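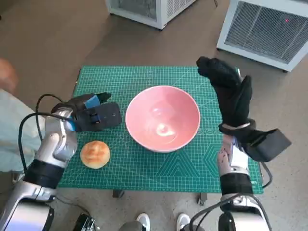
Learning to Put a Bun in a Bowl: Does the Wrist View Help?
Final project report, Kobe Hoekstra
Sep 1, 2025

1. What I set out to do

The proposal I handed in back in April promised a general policy for two-armed food handling. The project that came out the other end puts one piece of food in one bowl. My advisor called this "a healthy narrowing of scope," and I have decided to take it as a compliment.

The question that survived is a small one. If a policy is trained from demonstrations, how much does it gain from a camera at the wrist on top of the one at the head? The head camera sees the whole mat, both hands and where the bowl is. The wrist camera sees very little, but it sees it up close at the moment when things usually go wrong. I wanted to know if that was worth the extra cable.

2. Setup

The task uses a pink bowl on a green cutting mat. The mat was chosen for its grid, which lets me put things back where they were between trials without arguing with myself about it. The food is whatever bread-like item is in use that day. Food is a poor choice of test object if you like repeatable results, as it sheds, squashes and goes stale. I picked it anyway, having written "food handling" in the title of the proposal.

Demonstrations were recorded with Iveck, the lab's teleoperation software, and stored in Pletura, which the lab uses for everything and which has opinions about file names. I collected 300 demonstrations. Each one starts with the food beside the bowl and ends when the food is inside and the hand has backed off. The bowl was moved to a new grid position every so often so the policy couldn't simply memorize one spot.

Training ran for 3,000 steps per model. I tried longer runs early on and the loss kept going down while the robot kept getting worse, so I stopped looking at the loss.

3. The three versions

I trained 3 models on the same demonstrations. The first gets only the head view. The second gets only the wrist view. The third gets both, joined late in the network using a method I borrowed from the older Chidiac code and mostly understand.

Success was strict: food fully in the bowl, bowl still upright and still on the mat. Food resting on the rim was a failure. So was food that went in and came out again attached to a finger, which happened more than I had planned for when I wrote the scoring sheet.
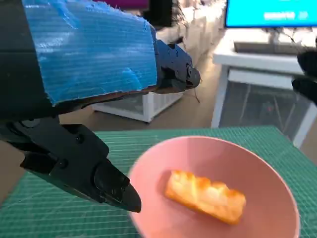
The release is where the models differ most. With only the head view, the hand itself hides the food for the last part of the motion, and the policy has to guess how far down it is. It tends to guess high and drop. The wrist-only model has the opposite trouble. Once it is over the bowl it does well, but it has to find the bowl first, and on bad trials it would drift off across the mat with great confidence.

The combined model was the best of the lot over 100 trials each, and it won mainly by failing in duller ways. Its typical miss was a late release, with the fingers opening after the hand had started to pull back. I think this comes from my own demonstrations. I watched a batch of them again and I do exactly the same thing.

4. Problems

Glare was a bigger nuisance than I expected. A glossy bowl under ceiling lights gets a bright spot inside it, and the head-only model seemed to treat that spot as something worth aiming at. Dimming the lights helped, until someone else in the lab needed to see.

I also changed the bun partway through collection. The replacement was flatter. I should have logged when this happened and did not, so I can't separate its effect from anything else.

5. What I would do next

Move to the Poddale bench, where the lighting can be controlled, and record the same task with a matte bowl. Collect demonstrations from a second person, ideally one who lets go on time. I would also like to test the second arm, which has been part of the title since the proposal and has yet to contribute to a result.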